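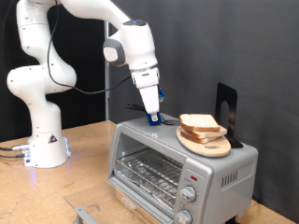

Reading time: 2 minutes

Thu 30 April

Ziltidmont kitchen program puts the humble toaster oven back on the bench

Anyone who has lived in a small flat, a granny flat or a caravan will know how much good cooking can come out of a toaster oven, and it is with a great deal of pleasure that Skodel announces a new season of free bench-top cooking sessions at its Ziltidmont kitchen, open to anybody who would like to eat well at home without heating up a full-sized oven to do it.

The program is called Onu, and it will run for 16 evenings over the cooler months. Each session has room for 30 people, working in pairs, and is built around the sort of dinner that fits on one small wire rack – stuffed capsicums, a tray of chicken thighs with lemon, cheese on toast done properly, and a rather good apple crumble that has been argued over in the Skodel office for longer than anyone would care to admit.

"My first oven in this country sat on top of a bar fridge, and I cooked in it every night for two years," said program manager Lutfa Herath. "I made birthday cakes in that thing. People tend to think of these ovens as something for crumpets and leftover pizza, and I would love for them to go home and look at theirs with fresh eyes."

The first part of every evening is given over to getting the oven ready, a topic that drew more questions than any recipe when Skodel ran its trial nights earlier in April. Participants will learn how to line a crumb tray with foil so that it sits flat and stays well clear of the heating elements (and how to check the maker's instructions first, as some models should not be lined at all), where to set the rack for grilling and for baking, and how to clean a glass door without scratching it. There will also be a few words on keeping tongs and other utensils off the top of the oven once it is switched on, a habit that Ms Herath cheerfully confesses took her years to break.

Recipes have been written by Vasanthi Kumarasinghe, whose weeknight cooking classes at Ziltidmont have had a waiting list since they began. Every dish can be made in under 60 minutes, washing up included, and most of the ingredients can be found at an ordinary supermarket or greengrocer. Vegetarian versions will be offered at each session, and the kitchen team is always happy to talk through allergies beforehand if people mention them when they book.

Bench-top ovens for the program have been supplied by local kitchenware retailer Tranix, which will also lend ovens to households that would like to try one at home before buying.

"We were delighted to be asked," said Tranix store manager Tanvir Kanagaratnam. "I have already put my name down for the crumble night."

Sessions are free, but bookings are essential. Places can be reserved at the Skodel front counter in Ziltidmont, and participants are asked to bring an apron, a tea towel and a container for anything left over.

Media enquiries: Gisela Kröger, Skodel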